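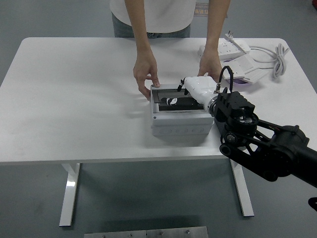

Before the First Wire: Laying Out a Surface Junction Box

Home Workshop Electrical Materials Archive

214 shares 45 comments

A surface-mounted plastic junction box is among the cheapest parts of a small installation and one of the easiest to spoil. A knockout driven through on the wrong face leaves a hole that has to be plugged. A gland fitted too close to a corner leaves no room to turn the locknut. Most of these faults are set in the first few minutes, with the box still on the bench and the lid not yet on.

The type covered in this article is the common thick-walled, light-colored enclosure with round knockouts in a row along the lower part of the wall. It is sold for garages, pump sheds, workshops and exterior walls. The Wallner and Vilora ranges both include it in several sizes, and the differences between them are small enough that the same layout method applies.

Reading the wall

A knockout is a disc of thinner plastic joined to the wall by a reduced section around its edge. Its position fixes the height at which the cable enters, so a row set low on the wall brings every cable in close to the back plate. That suits flat terminal strips. It is less convenient with a tall block, where the conductors must climb before they can turn into the clamps.

Ridges molded across a face add stiffness, and they also limit the diameter of the sealing washer. A washer that rides up on a ridge will not compress evenly. Lay the washer against the wall before choosing the entry, and drop one gland size if the edges touch.

Small screw holes near the upper corners vary in purpose from one maker to the next. Some take lid screws, some take accessories. Check the data sheet before driving anything into them — a self-tapping screw in a hole of the wrong depth can split the wall.

Working position

Use a flat, pale tabletop if there is a choice. Dark inserts and dropped screws show up well against it, and a rigid surface keeps the base from flexing when a disc is struck. Stand up to do the work. With both arms reaching down, the box can be held at the near rim and at the opposite corner, and the grip stays clear of the opening while parts go in.

Pinch the wall between thumb and index finger. Pressing down on the rim alone allows the box to skate, particularly on a smooth table.

Trial fit

Place the internal plate loose at first. An insert that lies at an angle is sitting on something, usually molding flash, a screw boss or the stub of a knockout. Lift it out and find the cause. Forcing it level with the screws puts a permanent bend in the plate and moves the load onto one boss.

Once the plate is flat, set the contents on top without fixing them and check three clearances:

1. From the end of the terminal block to the nearest wall, enough for the conductor to bend without kinking.
2. From the back of each gland locknut to the side of the block.
3. From the highest point of the contents to the underside of the lid.

The second is the one most often missed. A locknut takes up space inside the box, and on a compact enclosure it can foul a block that looked well placed when the walls were bare.

Any printed marking on a part should stay readable after assembly. Turn the part now if the marking would end up beneath a cable.

Opening the knockouts

Mark the chosen discs with a pencil and remove the plate and contents. Support the wall from inside with a wood block, leaving a gap behind the disc. Set a flat screwdriver near the edge of the disc and strike once, lightly. Work the disc back and forth until it parts, then trim the rim with a deburring knife.

In cold weather bring the box indoors first. Stiff plastic tends to crack outward from the opening, and a crack that reaches the ridge cannot be sealed.

Open only what the job needs. A blanking plug will restore a hole opened by mistake, but it adds a joint to an otherwise continuous wall.

Refitting

Clear the chips before the plate goes back. They lodge under the corners and bring back the tilt that the trial fit removed. Fit glands next, then the plate, then the block. Tighten plate screws by hand in a diagonal order, stopping when the head seats.

Stonton supplies its larger boxes in cartons of 100, and on jobs of that size a cardboard template for the knockout pattern pays for itself in the first hour. For a job with 2 boxes, a pencil mark is sufficient.

Isolate the supply and prove it dead before the box is connected, and follow the local code on conductor fill. The fill limit may call for a larger enclosure than the trial fit suggests.

Related

Cable Glands: Matching the Washer to the Wall
Wunine Terminal Strips on the Bench
Storing 1,000 Small Fixings in One Cabinet
Blanking Plugs and When to Replace the Box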